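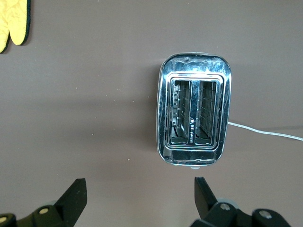
A two-slot chrome toaster, seen from above with nothing in it.

Search this site Type and press enter

Toaster morning returns to Tilten hall, and I've already dug mine out

Reading time: 3 minutes

If you've got a toaster at the back of a cupboard that only browns one side, or pops up before it's done anything at all, October is your month. The Tilten repair morning is coming back to the village hall, and this time it's toasters and nothing else. No lamps, no radios, no hoovers (sorry to the person who brought three last spring).

I popped in while they were setting up and had a lovely time, mostly because the kettle was on. The idea came out of the last general repair morning, when 40 people turned up and it felt as though every other one had a toaster under their arm. The queue went past the coat pegs and out into the porch, and plenty of people went home without being seen. So the organisers have given toasters a day to themselves, doors open at half past nine, and they're asking everyone to empty the crumbs out at home first. Please do. Last time the hall floor looked like the bottom of a bird cage!

The money side is simple enough. Looking at your toaster is free, and if it needs a part you pay what the part costs. The parish has put in £600 for testing gear and a stock of the bits that go most often, and Koster, the hardware shop on Mill Street, is letting people order anything unusual over the counter at cost. I asked what usually goes wrong and was told it's the catch that holds the lever down, more often than not, and that quite a few "broken" toasters have a crust wedged somewhere it shouldn't be.

I have a real soft spot for the plain two-slot chrome sort. My gran had one and it sat out on the side all her life, and she used to rub it up with a tea towel every Sunday before we came round. You never get them perfect, mind. They look marvellous from across the kitchen and then you bend over one and it's all smudges and cloudy patches, and the light goes streaky down the sides. I rather like that. Peering down into the slots at those rows of little wires takes me straight back to being seven and being told, very firmly, to keep my fork out of it.

On that subject, the organisers have asked me to pass on a few things. Bring the toaster unplugged and cold - one came in last time still warm from breakfast, wrapped in a bath towel. Don't take it apart beforehand. And if you've been poking about in there with a knife, own up, as it helps them to know.

Anything that can't be saved will go in the van to the recycling depot at Zelberg, so you won't have to carry it home again. The same group reckons more than 1,000 small appliances have gone through the depot from our side of the valley this year, and they'd like to see that come down. Trolenitz is thinking of running its own morning after Christmas if ours goes well, with kettles on the list too.

There's no booking. You take a ticket at the door and wait your turn, and there will be tea and - what else - toast, at 40p a slice with butter, or a bit more if you want the good marmalade. Parking is tight, so walk if you can manage it. They finish at one o'clock sharp because the dance class needs the floor.

I'll be the one near the front with a carrier bag, hoping it's only the lever.

Comments (4)

marmaladefirst
Will they look at four-slot ones? Ours only does the left-hand side and the children fight over it.

Hillside Jen
Went to the last one and never got to the front, so I'm very pleased about this. Is the side door open for pushchairs?

oldbreadbin
40p for toast! It was 30 last time. I'll still have two.

Hillside Jen
Just rang the hall. Side door will be open, and yes, four-slot toasters are fine.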